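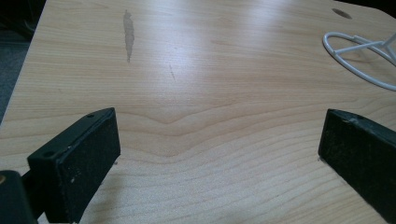
Lesteo review: a royal news app for people who already know too much

It pings, it speculates, it has a map. I gave it the whole holiday season and my phone may never forgive me.
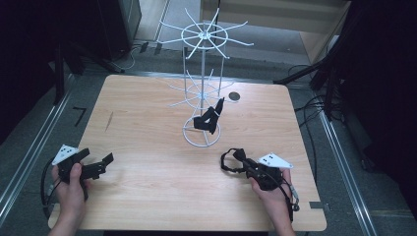

By Orhun Kılıçarslan | Reviews | Jan 12, 2023

I should admit up front that I am the target audience. I have opinions on tiaras. I once stayed up until two in the morning to watch a balcony. So when Lesteo promised "every crowned head in one feed," I paid for the premium tier before I had finished reading the sentence.

The idea is simple enough. You pick your royal houses, pick how much you want to hear about them, and the app collects engagements, outfits, official statements and what it calls "Whispers," meaning gossip with a nicer font. Setup took a few minutes, most of it spent deciding whether I wanted alerts about minor cousins. I said yes. I got 582 notifications before New Year's, and a good share of them were about one duke's knee.

The feed itself is well made. Stories load fast, the type is big enough to read on a bus, and duplicates are mostly folded together, so you see one report on a hospital visit and can open the other versions if you're that way inclined. Official engagements are marked with a little gold crown. Whispers get a gray one. I'd like the gray one to be a lot grayer. On Christmas Eve I told an entire dinner table about a royal separation, and had to take it back over dessert when the happy couple turned up in a church doorway holding hands.

The diary is my favorite part. It lists upcoming visits by country, with start times moved into your own time zone, and it will remind you an hour ahead or the night before. I missed nothing I wanted to see and quite a lot I didn't.
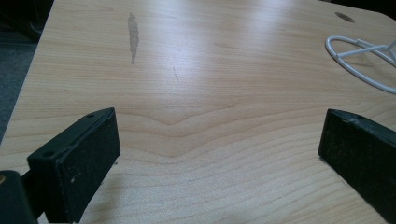
The wardrobe archive

Every public outfit gets an entry, with the designer's name where it's known and a note of earlier wearings. There's a camel coat in there with a longer résumé than mine. Search works by color, garment and occasion, though "hat" and "fascinator" are kept strictly apart and the app won't help you if you guess wrong. Typing "blue hat" got me 508 results. Typing "blue hat rain" got me none, from which I can only conclude that royalty stays home in bad weather.

Older material is thinner. The archive claims to reach back to 1805, and it does, by way of a single engraving of a very cross archduchess. After her there's a long silence until television.

The map

Skip it. It puts a pin on each palace and a smaller pin on each engagement, and on my phone the pins pile up until Western Europe is one large pin. Ersoy, the company behind the app, says a new version is coming in March.

Lesteo or Ivska?

Ivska is free, uglier and slower, and it runs ads for cruises between the christenings. It also doesn't do gossip at all. If you only want to know who opened what and where, stick with it. I've kept both, for my sins, and turned off the cousins.

Worth paying for if you'd use the diary. Mute the Whispers before any family meal.

Contact us | © 2023 Novevier Reviews | Back to top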